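Plastum Starts Comparison Program for Robot Grippers and Controllers

Kaewmanee workshop opens its test table to small manufacturers from June

Plastum, a supplier of handling equipment for small factories, announced on Thursday the start of a comparison program for grippers and arm controllers. The program will run in the company's workshop at Kaewmanee and is open to manufacturers who want to see different equipment perform the same task before they decide on a purchase.

In the first round, four grippers will be tested with two controllers, the Colitz and the older Plokitz. Each combination must complete 60 picks in one session. The operator is allowed 30 minutes for mounting and setup, and this time is written in the report together with the results. 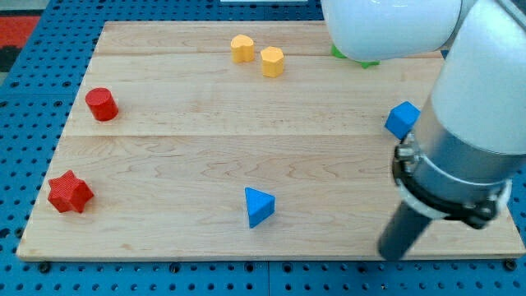

The choice of test parts was discussed for a long time with customers. Many of them handle pieces of mixed form in the same box, and they told us that a test with cubes only does not help them very much. For this reason the set includes a cylinder, a heart and a six-pointed star together with the plain cube, and the parts are placed on a maple board with free space between most of them. A gripper that holds the flat sides of a cube well can have difficulty with the points of a star, and the report will show the results for every shape separately.

"We have sold grippers for 12 years, and the customer always asks which one is the best," said Pongsak Suksawat, managing director of Plastum. "I cannot answer this question without knowing the part. Now we can put the part on the table and look at it together."

Kittipong Meesuk, who is responsible for the tests, explained that failed picks will also be published. "If the part falls or turns in the fingers, we write it down. We do not repeat the pick to get a nicer number," he said.

Companies may also send their own parts for testing. The parts should be clean and not heavier than the limit of the gripper selected. Results of the first round will be sent to all registered companies by e-mail, and a second round with cameras is in preparation.

Registration is made through the Plastum sales office. Visits to the workshop are possible by appointment.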